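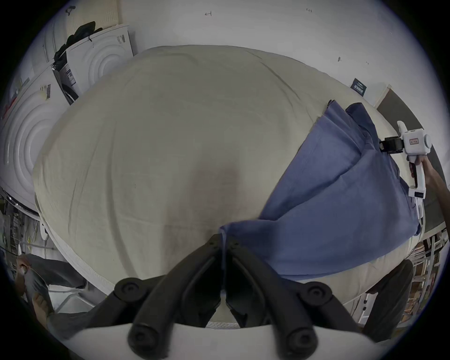
Robles is hiring two laundry attendants for its site at Vimell. The work covers sorting, folding and stacking garments and flat linen, mostly T-shirts, sheets and towels. Folding is done on wide, cloth-covered surfaces. At one of them, a cream sheet is spread over the top and two white front-loading washing machines stand close by, so the work area is shared with people loading and unloading. Shifts are three hours, mornings or afternoons. 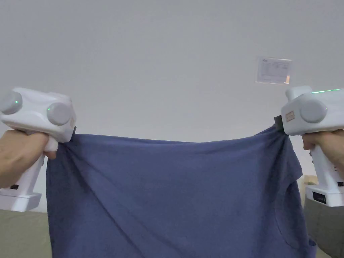
Last changed: Aug 31, 2023

Duties

- Hold each shirt by its top edge, shake it out and check seams and hems.
- Lay flat, smooth from the center, fold to a rectangle.
- Set aside anything stained or torn and log it in Osulix.

A full shift comes to about 40 pieces per person. Dark and light items are kept in separate stacks.
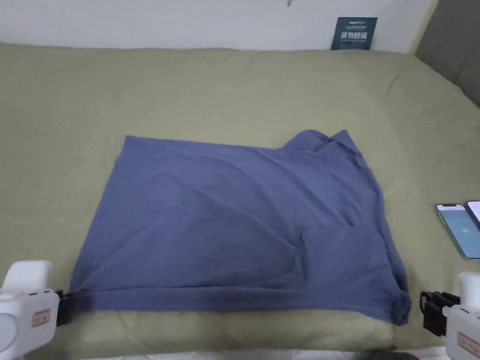 Shirts with collars take longer and are counted separately. Applicants must be able to stand for a full shift and lift a filled laundry bag. No experience is required. Training is paid at the regular rate.

Apply through Wokport, listing 67. State which shifts you can work.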